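Sisen two-finger gripper with stepped tips: after a few weeks of brick work

I bought the Sisen gripper in May, after my older one from Harawira started to lose its grip force. This review is for people who have a small desktop arm and want to do precise picking at home or in a school lab. My arm is a Brullero, the middle model, and I control it from a laptop with my own scripts. I paid 234 dollars for the gripper with the cable and two pairs of tips. The Harawira cost me 182 dollars two years ago, and it came with only one pair.

My test for every gripper is the same. I put toy building bricks on a studded baseplate, and the arm must take one brick off, lift it, and press it down in another place. It sounds like a game for children, but it is a hard test. The brick holds on the studs quite strongly, so the fingers need real force. At the same time the position must be good, because if the brick is one millimeter wrong it will not go down on the new studs. Soft foam cubes forgive everything. Bricks do not forgive.

Mounting

The gripper came with an adapter ring for the Brullero wrist. Four screws, and the holes were in the correct places, which I did not have with the Harawira (I had to drill that one). The cable leaves the body on the side and not on the back. I did not like this at first, because when the wrist turns past a certain angle the cable pulls. I made a loop and fixed it to the forearm with a strap, and since then there is no problem. The manual shows the cable on the other side, so I think they changed the design and forgot to change the drawing.

The fingers

There are two kinds of tips in the box. One pair is flat and covered with rubber. The other pair is hard, light gray, with a step near the end. I used the rubber pair for three evenings and then I put them back in the bag. Rubber is good for a cup or a marker, but with a brick it bends a little when you pull, and the brick comes off the plate at an angle. One side opens first, then the other side jumps.

The hard tips are much better for this job. The inner face is flat and does not bend, so what you command is what you get. They are also big. On the Harawira the fingers were thin like pencils, and I could work with one free row of studs between two bricks. With the Sisen I need to leave more room around the brick, or the outside of the finger hits the neighbor. If your bricks stand close together, please think about this before you buy.

The wide fingers also hide a lot from a wrist camera. Mine is a small one which looks along the fingers toward the work, and at the bottom of the picture I see mostly gripper. For the detection I had to mask this area. With the lamp off, the studs and the shadows between them become one gray mess, and my script lost the edge of the brick many times. Now I keep a lamp on when I want to record results.

Force and speed

You can set the force from 1 to 10. For a 2x4 brick I use 5. At 3 the fingers slide up and leave the brick on the plate, and at 8 the motor makes a sound I do not want to hear every day. Closing speed is fine. Opening is slower than on the Harawira, I don't know why, and there is no setting for it.

One thing I like very much is that the fingers stop when they feel contact, and the gripper reports the width. If the brick is closer to one finger, that finger arrives first and pushes. The Harawira did not know this and pushed the brick with all its force. The Sisen reports a strange width, and my script opens again, moves the arm a little to the side and makes a second try. It is a simple trick, but it needs a gripper that tells you the truth.

Results

I ran the same program with both grippers, 100 picks each, on the same baseplate. The Sisen with the hard tips took the brick and placed it correctly 83 times. The Harawira, with its best settings, did it 64 times. Most of the Sisen failures were in the placing and not in the picking: the brick was a bit rotated in the fingers and sat on top of the studs without going down. I think better centering before closing would help, so some part of these failures is my fault and not the fault of the gripper.

Software

The driver from the Sisen page installed without trouble. The examples are short and they work. The documentation is translated, and in some places I had to guess. When I wrote to the shop where I bought it, Stusumbridge, they answered the next morning with a corrected table of commands, so I give them a good word too.

Would I buy it again?

Yes, for bricks and other hard parts with flat sides. For crowded tables I would keep the thin Harawira fingers - I still have them in the drawer. I am missing a narrow pair of tips for the Sisen, and the shop says one is planned, without a date. Four stars of five from me.

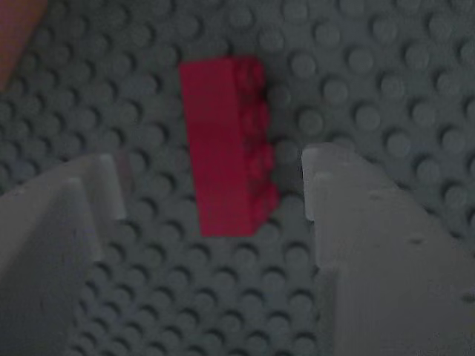
Hard tips open on both sides of a red brick, with the wider gap on the left.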